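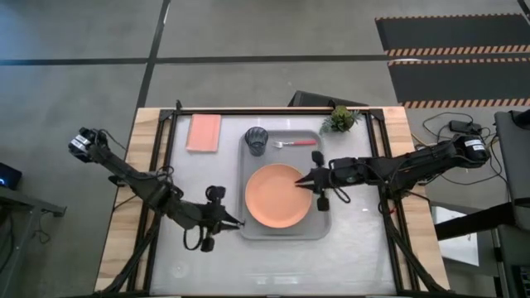 Tray layout, Lenent. February, notebook p. 122

Setting under discussion: gray tray, salmon plate, dark ribbed cup in the upper left corner, fork lying across the top with the red handle to the right. Napkin off the tray on the left. Plant off the tray at the far right.

The claim in the Lenent sheet, draft 2, is that this is "the natural arrangement for a single tray meal." I don't know who it is natural for. I have eaten off trays for most of my working life and I have never put a fork above the plate. It goes at the side, or it goes on the plate and slides into the gravy. The sheet gives no source. Until I see one I am treating it as a layout somebody liked the look of.

What I will grant: the plate is large for this tray. With the plate in the middle and low, there isn't much left at the sides, and a fork laid alongside would end up with its handle on the rim. So the fork goes across the top by default. Fine. But then the sheet should say the plate is too big for side cutlery and stop calling the result natural. Two different statements, and the kitchen at Noltomholm will only believe one of them.

Cup: upper left. I would have said upper right without thinking, and so would most right-handed people. Reaching across the plate with the right hand to get a drink is how sleeves get into food. The argument for the left is that the fork needs the run of space along the top, handle toward the right hand. All right, but that makes the cup's place depend on the fork's place, and the fork's place depends on the plate. Change the plate and the whole thing unravels. I would like to see it with the smaller Cadwaladr plate before anyone prints anything.

Left-handed diners: not mentioned in the sheet at all. Mirror the whole thing? Leave it? Somebody will ask in the first week.

Napkin: folded long, front to back, stripe at the near end. Looks good. I have doubts about it being off the tray. If the tray is laid at the table, no problem. If the tray is laid at the counter and carried, the napkin has to ride on the tray and then be moved, and I do not believe people will move it. They will leave it under the rim of the plate. The sheet should pick one. Laid at the table or laid at the counter. Right now it is written as if both were true.

Color: plate and napkin sit close together, salmon on one and a pinker salmon on the other. The Lenent people call this matched. I would call it nearly matched, and to my eye that's worse than a plain white napkin. Opinion only. Put it down as that.

Plant: see further down. I have more to say about the plant than it deserves.

Small thing, so it is written down somewhere: there's a faint round mark on the work surface toward the lower left. Doesn't matter for the layout. If anyone later tries to use it as a guide for where a cup goes, don't. It lines up with nothing in the sheet. 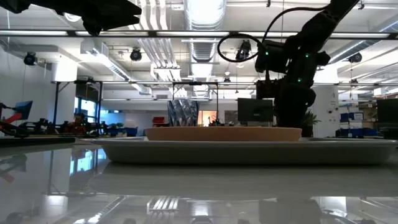 Seen from table height

Worth getting your eye down to the level of the tray now and then. The layout sheet is drawn from above and everybody judges it from above. A person sitting down to eat doesn't see it that way.

From low down the tray is a shallow thing with a thin flared rim and sloping ends, and the plate is one long orange band. That's it. The careful spacing between things that the sheet spends a whole page on just goes. I think the spacing page can be cut to a paragraph.

The silver bag behind the left part of the plate is the only thing with any height to it from here, and it grabs all the attention. Crinkled, dark in the folds, bluish where the light catches the creases. The sheet has a line for a "packaged item, optional" and gives no position for it. I suspect whoever wrote that line never put one down next to a plate. A bag like that doesn't lie where you put it in any tidy sense – it has no edge to line up with the tray, and it makes everything near it look messier. If the packaged item stays in, it needs a place. If it has no place, take it out and let people carry it.

My own vote is to take it out. I expect to lose, as the Noltomholm menu apparently has a packaged item on it 4 times in the cycle. I say apparently because I was told this and have not seen the menu.

Glare. The table looks nearly like a mirror from this height, and there are bright strips running across the whole width of the ceiling above it. I've heard it argued that a shiny table makes a tray look cleaner. Maybe. It also makes every crumb show up two times. Anyone who wants to use a shiny top in the eating area should sit at one for the length of a lunch first. I would not sign off on it from a color card.

The room doesn't flatter anything, for the record. Ducts, pipes, long rail, black fixtures overhead. A pink napkin set down under that ceiling is going to look a good deal colder than it does under whatever they have hanging at Noltomholm. Any comment about color made in this room (mine above included) should be taken with that in mind. I'd ask for the color call to be made on site and nowhere else.

Rim: the Vatedum tray was picked for its raised rim, which is supposed to keep a spill on the tray. Nobody has shown me a spill test. A shallow tray with sloping ends will hold a little and then let it go all at once toward the person carrying it, is my guess. It is a guess. Test: one cup of water, filled to where people really fill it, tipped over on the tray, then the tray lifted by the two ends and walked across the room. Do it with a towel ready and do it away from the power strips.

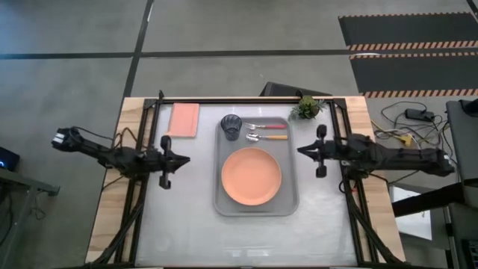 Fork and spoon together

The two-piece version from the sheet: fork above, spoon below it, both flat across the top right of the cup, both handles to the right. Same plate, same cup corner, napkin and plant in their usual spots.

I expected to dislike this more than I do. With both pieces the row across the top looks like somebody meant it. The fork alone looks a bit like it was left behind. So if the top row is staying, I would rather have it with the spoon in it, even for meals that don't need one. That will annoy whoever does the washing up, and they should be asked.

Problem 1. The handles do not match. Red on the fork, and a yellow-orange one on the spoon that looks like wood. The sheet shows a set. Either the set comes in mixed handles or two sets have ended up in one drawer. My money is on the drawer. If it is meant to be that way, I want the supplier page that says so. If wood is what that handle turns out to be, it also raises a washing question that no one has looked at.

Problem 2. Order. Why fork above and spoon below? The sheet says "spoon nearest the diner" with no reason given. For soup I could see it. For a plate this flat, with hardly any rim, nobody is serving soup. I tried swapping them on my own desk at lunch and could find nothing wrong with it the other way up. Suggest the sheet says handles to the right and leaves the order alone.

Problem 3. Heads point at the cup. A hand coming in for the cup passes over the eating end of both pieces. I know, it's fussy. The kitchen inspector will be fussier.

The plant. It sits just past the top right of the tray, green and spiky, up by the edge of the work area. In the sheet it is called a "position marker," meaning you are supposed to be able to square the tray up against it. I don't buy this. Plants get moved every time a table is wiped. A marker that gets picked up and put back wherever there is room marks nothing. Call it decoration and I have no complaint, it's a nice enough plant. 16 of them have been ordered for the eating area, so it is coming either way.

To do, in no special order

Small Cadwaladr plate on the same tray, fork at the side. If it fits without riding up on the rim, the case for the top row is gone and we should say so in writing.

Water test as above.

Ask Noltomholm: laid at the table or at the counter. Get it in an email.

Go through the cutlery drawer and sort by handle.

Find out where the phrase "natural arrangement" came from. If the answer is that it was in draft 1, that doesn't count.

Packaged item: place for it or out.

Left-handed version. Draw it, even badly, so there is something to argue with.

Stopped 4 p.m. Draft 2 sheet is clipped inside the back cover with my pencil on it. Please use a different color if you add to it, I couldn't tell last time which objections were mine.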